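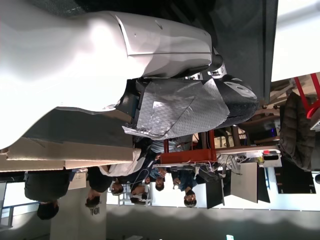 Figure 8. End of the arm with the gripper in its foil wrapping and the black pad.

8. When the arm stops with fault 439

This section concerns the Tistura arm when it is fitted with the Gristonach gripper and the foil wrapping. If your gripper has no foil, please use section 7, where the same code has a different meaning.

Fault 439 says that the controller has lost the signal from the gripper while the arm was under power. The arm stops in the place where it is and the brakes close. The gripper keeps its last position for a short time and then it can open without warning. For this reason the first steps below are always the same, also when you believe that you already know the cause.

The procedure was rewritten in March, after a stop at the Mundotside workshop. There the operator cleared the fault from the screen four times in the same morning, and each time the arm started again normally. On the fifth start the gripper opened and a test piece fell on the table. Nobody was hurt. Later we found a fold of foil which had moved into the joint behind the gripper and was pressing on the signal cable whenever the wrist turned. The fault message was correct from the beginning.

CAUTION
Do not clear fault 439 from the Henare screen before you have looked at the gripper with your own eyes. The button "Clear and resume" is active during this fault, but it does not test anything.

CAUTION
Keep hands and face away from under the gripper, also when the arm is standing still. A part that is held by the gripper is not secured.

8.1 Before you touch the arm

1. Press the emergency stop on the operator panel. The arm is already stopped, but the emergency stop takes away the drive power as well.

2. Tell everybody in the room that you are going to work on the arm. If people are working at a table near the arm, ask them to step back and wait for their answer.

3. Look if the gripper holds a part. If it does, put the padded tray under the part before anything else. Push the tray in from the side, with the long handle.

4. Write down the fault code and the position of joint 6 from the Henare screen. The position disappears from the screen when the main switch is turned off, and you will need it in step 12.

5. Turn the main switch of the controller to OFF and put your lock on it. Keep the key in your pocket.

6. Wait 8 minutes. During this time the lamp on the controller can still be lit. Do not begin if the lamp is still lit after the waiting time. In this case leave the lock in place and call service.

Note: The arm does not fall when the power is off. It can sink a little at the wrist, and this is normal. If you see the shoulder moving, go away from the arm and call service.

8.2 Checking the foil

The foil is there to keep stray light and electrical noise away from the sensors in the gripper. It is soft and it will always look crinkled, so crinkles alone are no fault. What you are looking for is foil in a place where something moves.

7. Begin at the pad and go slowly back in the direction of the arm. Use a hand lamp and hold it low. The foil reflects strongly and with the light from above you can easily miss a small tear.

8. Look at the edge of the foil near the dark joint. Between the last fold and the joint there must be a free space all the way round. If a fold touches the joint at any point, mark it with a piece of tape.

9. Look at the bracket between the gripper and the arm. Foil must not be caught under the bracket. If it is caught, do not pull. A pulled strip leaves small pieces behind, and these are very difficult to find afterwards. Loosen the two screws by half a turn, take out the foil with plastic tweezers and tighten the screws again.

10. Look for loose pieces on the table and on the floor under the gripper. If you find one, keep it. Hold it against the wrapping and find out from where it comes. A missing piece that you cannot find must be treated as a piece inside the joint.

Note: Small marks on the white cover of the arm are not important for this fault. Please report a crack, or a cover seam which stands open, as a separate matter.

CAUTION
Foil edges can cut the skin. Wear the thin gloves from the tool box. Do not wear woollen or knitted gloves, they get caught in the folds.

8.3 Checking the cable

11. Follow the signal cable by hand from the gripper to the first clip on the arm. Feel for a flat place. A cable that was pressed feels flat before it looks flat.

12. Release the wrist brake with the hand lever and turn joint 6 by hand to the position which you wrote in step 4. One person holds the gripper and a second person turns. In this position look again at the cable and at the foil edge. At Mundotside the fold was visible only here, and in the parking position everything appeared to be in order.

13. Turn the joint slowly to both ends of its travel. If you feel resistance or hear the foil, stop and go back to step 8.

14. Close the brake and take your hand off the lever. Check that the wrist cannot be turned any more.

If the cable has a flat place, replace it. It must not be repaired with tape, also not until the end of the shift. The replacement is described on page 53.

8.4 Replacing the wrapping

If the foil is torn or if it touched the joint, take off the complete wrapping and make a new one. We tried to repair with small patches and the patches came loose after a few days.

15. Cut the old foil along the side which is opposite to the cable. Use the blunt scissors. A knife is not allowed here.

16. Take the foil off in one piece if possible, and lay it flat on the table so that you can see if something is missing.

17. Wipe the gripper with a dry cloth. Do not use spray.

18. Put on the new foil, beginning at the pad. The pad itself stays free. Press the foil down with the palm and not with the fingertips.

19. Fold the last edge back to the outside, never to the inside. An edge folded to the inside can travel into the joint.

20. Fix the edge with the band from the Gristonach spare kit. Adhesive tape is not enough, it becomes soft near the motor.

8.5 Starting again

21. Take away all tools, the old foil and the tray. Count the tweezers and the scissors back into the tool box.

22. Remove your lock and turn the main switch to ON. The person who put the lock is the person who removes it.

23. Release the emergency stop. Wait until the Henare screen shows "Ready, fault stored".

24. Choose "Clear and hold". Do not choose "Clear and resume". With "Clear and hold" the arm stays where it is until the next command.

25. Open and close the gripper from the screen without a part. Repeat this three times.

26. Run the wrist test at slow speed. It takes 53 seconds. Stand outside the marked area and keep one hand at the emergency stop during the whole test.

27. If the test finishes without a message, run one normal cycle with the light test piece. After this cycle the arm can be given back for work.

If fault 439 comes again during the test or in the first cycle, do not try a third time. Lock the switch, hang the red card on the panel and call service. Please have the following ready when you call:

- the position of joint 6 at both stops
- whether the gripper was holding a part
- whether foil was missing, and from which side
- the date when the wrapping was last renewed

8.6 What to write in the log

Every fault 439 goes in the log, also when you found nothing. Write "nothing found" in this case and do not leave the field empty. At Mundotside the first four stops were not written down, and the afternoon operator could not know that the arm had already stopped on the same morning.

Two stops with this code in one shift mean that the arm stays locked until service has seen it, whatever the result of the checks was.

For faults of the pad itself, see section 9.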